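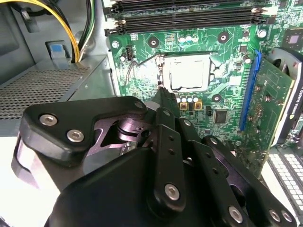 Ring cleaning and the repair bench: a few words from Zundis

12 July has always been a funny sort of time in the jewellery trade, with the weddings either just gone or just coming, and this summer more so than most. We opened the shop door again in June, and I can't tell you how lovely it has been to see so many of you, even from the far side of the counter with half your faces covered. Several of you brought cake, which was very kind, and it went very quickly.

A good deal of what has come in so far has been rings that won't go on, or won't come off. If yours is in the second group, please don't tug at it. Cool water and a bit of washing-up liquid will shift most of them, and if that fails, come and see us and we'll cut the band neatly at the back, where it can be joined again afterwards. It sounds dreadful but it takes very little time, and I've yet to meet a ring that minded.

The other thing we are seeing is dull stones. All that hand gel and soap builds up behind the setting, and a diamond with a film on its underside looks like a bit of bathroom window. We are cleaning rings free of charge until the end of the month, up to three per household, and we'll check the claws while we have them under the glass. Please leave pearls, opals and emeralds in a separate bag, as they have to be done by hand with a soft cloth and can't go in the tank with everything else.

Repairs are taking a little longer than we'd like. Simple sizing is eight working days at the moment, and anything that has to go to the Chege workshop for engraving or stone setting is three weeks. They are catching up on a spring's worth of orders over there, so do bear with them (and with us!). If you need something for a particular date, say so when you drop it off and we'll write it on the envelope in red.

The new Drundadari silver has arrived too, later than planned but worth the wait. There are plain bangles, small hoops and two lockets, one oval and one round, and I have my eye on the oval. They are in the window on the Cleveo Street side, and we can post them if you would sooner stay at home.

Appointments are best made by telephone in the mornings. If it rings and rings we are probably serving, so leave a message and we'll call you back before we close.

July 12, 2020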